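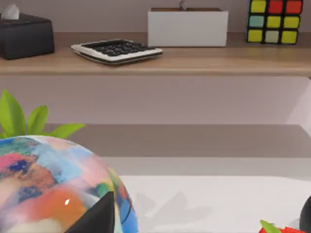 Are the shelf pickers going to replace the people on the returns line?
They are set to take over the sorting of small goods, and the four people who do that now move to inspection and exceptions at the same pay grade.

Sending this to the whole list since I got the same question in the hallway three times before lunch. Answers below the quoted bits. Typing fast, have to be on the floor at 2.

On Tuesday, someone from the returns line wrote:

> We were told in July that the Tustura cell would be "a trial on one
> bench." Now there's a second bench marked out with tape and the
> rota for next month has two fewer names on the sorting side. Nobody
> on our shift was asked. Can someone please say in plain words what
> is going on?

Fair. The rota went out before the explanation did and that was the wrong order. My fault as much as anyone's.

What is settled: bench 1 stays. Bench 2 gets fitted when the Kourkoulas parts come in. Until then the tape is just tape, walk over it if you need to. Two names came off sorting because those two are on inspection training that month. They didn't lose hours. It should have said so on the rota and the next one will.

What isn't settled is bench 3. There's a line for it in the Trarell contract as an option. No one has signed for it, and it doesn't get signed before the review meeting.

> The small stuff is what we're good at. I can tell a good item from
> a bad one by picking it up. What does a gripper know about that?

Very little, and the plan depends on you still doing it. The cell is for moving goods from tote to shelf and from shelf to tote. Desk things, toys, calculators, puzzle cubes, small boxes. It doesn't decide if something can be resold. Cracked casing, a missing battery cover, a bad smell, somebody's else's item in the box, all that stays with a person.

The vendor runs each kind of item in simulation first, then on the bench. Dinidico does the simulation side for us. Round glossy things and anything soft take the longest to get right, and plants are off the list for this year. If you have an item type you think will be trouble, send it in. You know the odd ones better than they do. The list they started from had 100 item types and I could name ten we see every week that weren't on it.

> What happens to the rate? If the machine does the easy ones and we
> get all the hard ones, we can't hit 800 a shift any more.

Right, and this is the one I care about most. The 800 target goes away for anybody on inspection. Gone, not lowered. The proposal is 200 items a shift for exceptions, no penalty for going under during the first quarter, then we look at real numbers and talk again. I know 200 sounds low to some people upstairs. It isn't if you have to open every one, test it and write it up. Last month's hand log had 2,961 items that needed a second look, and most of those got rushed becuase of the rate.

> Are we being recorded?

The cell has cameras that point at the bench and shelf. They'll catch hands and sleeves if you reach in. Footage is for finding bad picks and it isn't to be used for timing people or for write-ups. I asked for that in writing and have it from the site office, copy is on the board by the break room. If a supervisor ever brings up something they saw on a bench camera, tell me the same day.

Other stuff that came up:

- Stop button. Anyone can press it. You don't need to ask and you don't have to explain after. Log the time on the sheet, done.
- Restarting is only for people who've had the training, for now that's the leads plus whoever finished the morning session.
- Night shift training. Yes there will be one, at 10 pm, paid. Please don't come in on a day off for the morning one.
- Noise. Bench 1 is louder than they said. Reported, waiting on a reply.
- Lifting. Full totes still get moved by hand to the cell, which is dumb, and I've said so. A roller table has been asked for. Until it comes, two people on the heavy ones.

Not everybody wants inspection work. It's more sitting, more screen, more typing, and a couple of you have told me you'd hate it. There are spots open in outbound at the same grade. Say so before the next rota gets made and you go in first. After that it's whatever is left.

Please reply on the list and not to me alone, so the other shift sees it too. If you'd rather not put your name on it use the box by the time clock, I empty it at the end of each shift.

Will post the review meeting time when I have the room.

— returns floor rep, day shift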